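3.2 Dealing Procedure and Shuffle Quality

The second set of trials examined whether the method used to mix the deck changes the way hands are distributed among players at a table. Home games and small card rooms rely almost entirely on the riffle shuffle, often repeated only two or three times before the cut. Larger rooms use a machine or a fixed sequence of riffles, strips and cuts. The two practices are usually treated as equal in the rules of play, and the Mirkside house rules, which served as the base for this study, make no distinction between them.

For each trial, a standard deck of 52 cards was placed in a known starting order. The order was taken from the end of a completed hand of draw poker, with the discards on top and the folded hands collected from left to right. The deck was then mixed by one of the methods listed in Section 2 and dealt to six seats. A total of 1634 deals were recorded under the Mirkside rules. Deals in which a card was exposed by mistake were declared void and are not part of that total.

The finish of the cards was held constant. All decks were of the Majali pattern, and each was withdrawn after 60 deals. Worn cards tend to cling together in small groups, and a group that survives the shuffle will usually be split among neighboring seats during the deal.
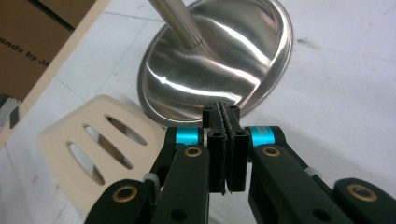 Figure 2. Hand-held parallel gripper with the two fingers close together.

Results were compared on two measures. The first was the number of pairs of cards that were next to each other in the starting order and remained so after mixing. The second was the share of hands containing a pair or better before the draw. The first measure responded strongly to the number of riffles. Decks given only two riffles kept long runs from the previous hand, and these runs could be followed by an attentive player who had seen the discards. The second measure changed far less, and the differences between seats were too small to support any claim of advantage from position alone.

These findings agree in part with the Tilow handbook of 1964, which advised dealers to strip the deck between riffles but gave no data in support of the advice. They differ from the handbook on the value of the final cut. In the present trials the cut moved the surviving runs to another part of the deck without breaking more than one of them. The effect of the cut on games with a larger number of seats is considered in Section 3.3, using the deals recorded under the Edeck rules.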